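The scrap end of the shop floor

Wasley is a small town with a lot of machine shops, and every one of them produces metal swarf, used coolant and oily rags. For years most of it left in the same open-top container.

Lacey Bellamy runs operations at Presulex, which collects industrial waste from 482 sites between Wasley and Prosberg. She says mixed loads are still the most common problem her drivers see. "Aluminum with a bit of steel in it gets sold as mixed scrap," she says. "The price drops and the customer wonders why."

In May the company began supplying color-coded bins and a pickup schedule set by fill level. Whiteley, a parts maker with 320 employees, was one of the first to sign up. Its plant manager, Evie Hartley, had been paying for six pickups a month – two of them for bins that were half full.

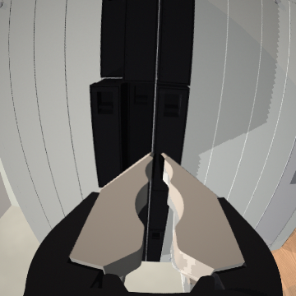 Coolant is harder. It has to be drained from the chips before they are weighed, and it can't go down the floor drain. Whiteley now sends it out in sealed drums, 3567 gallons so far, with a manifest for each load. Hartley keeps the copies in a binder by the loading dock, and the night shift signs them too. The oily rags still go out separately, in lidded cans.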